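Section 4: Setting up the Navusent and getting through your first batch

If you skipped Section 3 because you already know where the thing is going to live in your kitchen, fine, but please go back and read the bit about the back vent. The rest of this section assumes the dehydrator is on a flat surface with a hand's width of open space behind it.

I wrote this for the people in our Prultusport swap group who keep buying these secondhand without the booklet (there are a lot of you now!), so it covers the older model with the dial and the newer one with the buttons. Where they differ I'll say so.

4.1 Unpacking and washing

1. Take everything out, including the trays. There are 7 of them in a full set, plus a drip sheet that loves to stay stuck to the bottom of the box. Noreen Kinsella threw hers out with the cardboard and had to order another one.

2. Peel the film off the door. It's clear and it's easy to miss. Run a fingernail along the top corner and you'll find it.

3. Wash the trays and the drip sheet in warm soapy water. Older trays can't go in the dishwasher. I warped two of mine finding that out, and they've wobbled ever since.

4. Wipe the inside of the cabinet with a damp cloth and let it all air dry with the door open.

CAUTION: Keep water away from the fan grille at the back. Unplug before you wipe anything, every time.

4.2 The empty run

Do this once when you get the machine, and again if it's been in a basement or garage over the winter.

1. Slide in the drip sheet, then the trays. The lip on each tray faces the door.

2. Plug straight into the wall. No power strips and no extension cords, even the fat orange ones.

3. Dial model: turn the dial all the way to the right. Button model: hold TEMP until it stops climbing, then press START.

4. Leave it running for an hour with a window open. There will be a smell, kind of like a new hair dryer. Mine took most of the hour to fade.

5. Turn it off, open the door and let it cool before you load anything.

NOTE: If the smell gets sharper when it should be fading, or you see any smoke, unplug it and stop there. Don't give it another try to see if it clears.

4.3 Checking the temperature

The dial on the older model is, let's say, optimistic. Jarmo Pitkänen put an oven thermometer in his and got a very different number from the one on the front – so check yours before you trust it.

1. Stand an oven thermometer on the middle tray.

2. Set the machine to the fruit mark (dial) or the apple picture (buttons).

3. Wait half an hour with the door shut. Peeking lets all the warm air out and you have to start over, and I say that as a person who peeks.

4. Write down the reading. Stick a bit of tape next to the dial and mark where the real temperature lands. My tape has been on there so long it has gone brown, but I still use it for every batch.

Button models can be adjusted. Hold TEMP and TIME together until the display flashes, then go up or down with the arrows. Press START to save. If you walk away without saving, it forgets the whole thing.

4.4 Picking and prepping fruit

Start with something firm. I know everyone wants to do strawberries first, and they're wonderful, but they stick and they shrink to nothing and you'll get discouraged. Apples are very forgiving. So are firm pears.

1. Bring the fruit up to room temperature. I leave mine out on the counter overnight.

2. Go through it piece by piece. Give each one a gentle squeeze and set aside anything soft, split or bruised. Soft ones can go into sauce.

3. Wash and dry what's left. Really dry it, with a towel.

4. Core, then slice. You're after slices that are all the same thickness, and a cheap mandoline does this much better than I can with a knife. Use the guard, please!

5. Drop apple and pear slices into a bowl of water with a good squeeze of lemon as you go. Five minutes is plenty. Drain them and pat them dry.

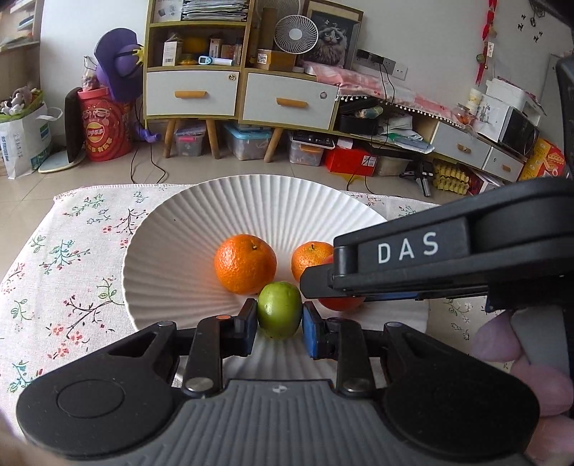 Small whole fruit is a different job. The skin keeps the moisture in, so halve anything you can halve and take the pit out. If you really want to keep something whole, prick it all over with a fork and expect it to take far longer than the slices. Don't mix whole fruit and slices in one batch unless you're happy to stand there pulling trays at different times.

4.5 Loading and running

1. Lay the slices in one layer with a little gap between them. No overlapping, even when there are only three slices left over. Eat those.

2. Weigh one loaded tray if you like keeping notes. I aim for 300 grams of apple per tray and go lighter when it's humid.

3. Slide the trays in, shut the door until it clicks, and set your temperature using your tape mark.

4. Set the timer for six hours as a first guess. It might want more. Thick pears always do at my house.

5. Halfway through, swap the top and bottom trays and turn each one front to back. The middle of the cabinet dries faster on every one of these I've used.

6. To test, take out one slice, let it cool completely, then bend it. Leathery with no wet spot when you tear it is what you want. Warm fruit always feels softer than it is, so don't judge it straight off the tray.

NOTE: The timer on the dial model only shuts off the heater. The fan keeps going until you turn the switch at the side, and that's normal.

4.6 After the batch

Let everything cool on the trays, then put it loosely in a jar with the lid on. Shake the jar once a day for a week. If you see fog or drops on the glass, put the whole lot back in for another hour or two. Any mold at all and the jar gets thrown out, sorry.

Soak the trays right away. I left mine until the following Wednesday once and needed a toothbrush and a whole evening.

Replacement trays and door clips for both models are in the parts list in Section 7. Check the label under the machine before you order, as the clips for the two models look almost the same and don't swap.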